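El club de magia vuelve en noviembre

Imprimir | Enviar por correo electrónico

Pues sí, ¡volvemos! Después del parón del verano retomamos las sesiones en el salón Natico, a las ocho de la tarde, y yo ya ando con las barajas en el bolsillo a todas horas (mi familia, encantada, claro). Abre Mitali Khondokar con su número de cuerdas, que lleva ensayando desde la primavera.

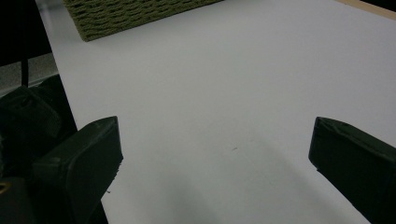
Luego le toca a Bheki Mokoena, que estrena una rutina de mentalismo con cuatro sobres y no me quiere contar nada más. Hay 40 sillas, así que escribidme pronto si queréis sitio. Ah, y sigo buscando el segundo tomo de los apuntes de Iresha; si alguien lo tiene en casa, ¡que lo traiga!

Contacto: Club de Magia Drakik, Brodport | © Todos los derechos reservados | Volver arriba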